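We use cookies to remember your settings. Accept | Decline

I moved the household budget from Briven to a plain spreadsheet. The export held 2,063 rows, and 293 of them were duplicates - mostly card payments logged once as pending and again as posted. Matching on amount and payee caught all but 20.

Dates were the slow part. Briven writes the day first in older records and the month first in newer ones, so I split the file at November and converted each half separately.

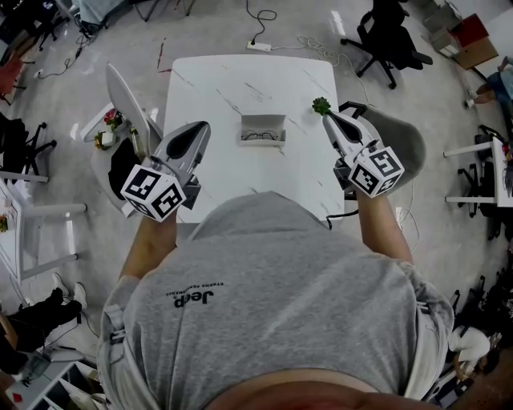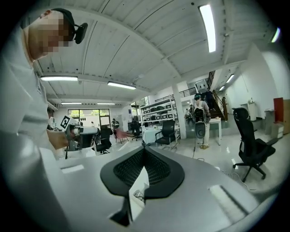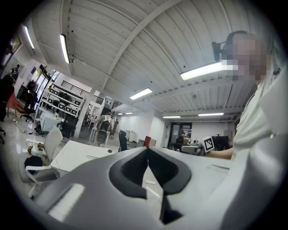 Categories

I had 162 categories and now have nine. Catinca Marinescu suggested keeping the old label in a hidden column, which I did. Refunds still land under income - I'll fix that next.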